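Two-arm cell: left gripper cable snags on wrist after long runs

Skostiveck

I look after a small bench cell with two arms on a shared aluminium rail, facing into a square enclosure. The job is sorting small items: pens, flashlights, a stapler, a tray. After a few hundred cycles the cable at the left wrist creeps forward and starts to drag on the gripper body. The controller then logs a position error on joint 6 and stops. The last run halted at cycle 189. Both arms run the same program, mirrored, and the right one has never faulted. I have swapped the wrist motor and the fault stayed.

Supply and comms are fine at both ends. Current layout is as follows.

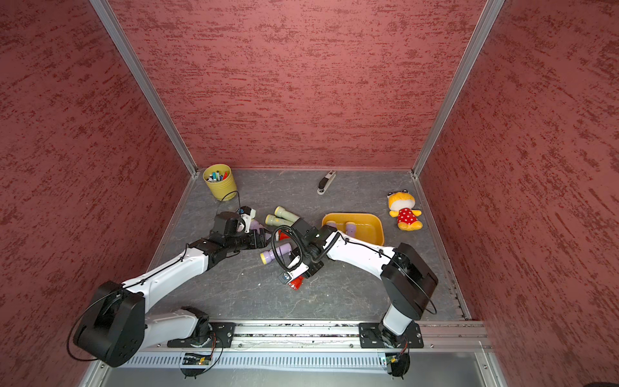 Both arms at the centre of the floor, left gripper holding a lavender item.

The cable leaves the left wrist in an arc towards the pen cup. On the right arm it hangs in a ring around the wrist. Is the arc too long, or is it clamped in the wrong place? I would prefer not to re-terminate it.

Drernanent

Swapping the motor was wasted effort if the fault follows the cable. Compare the two sides first. Power down, support the arm, and turn the left wrist by hand through its full travel, watching the slack. If the arc pulls tight at one end and folds against the gripper at the other, the clamp is too far back. Move it one link position towards the wrist and repeat.

Leave the loop at the shoulder alone until the wrist is right. It takes up movement from a different joint, and altering both at once tells you nothing. Mark the jacket with tape at each clamp so that you can see any creep at the next check. I inspect ours every 2000 cycles and retie if the tape has shifted.

Also move the pen cup. An arc that swings out on that side will catch the pens sooner or later.

Maihi

Had this on ours. New cable ties, fixed.

Runemia

Check the bolts on the left mounting plate as well. Ours had 2 loose and the base rocked slightly under load — it gave the same joint error with nothing wrong at the wrist. Tighten them evenly, then home the arm again before you run it.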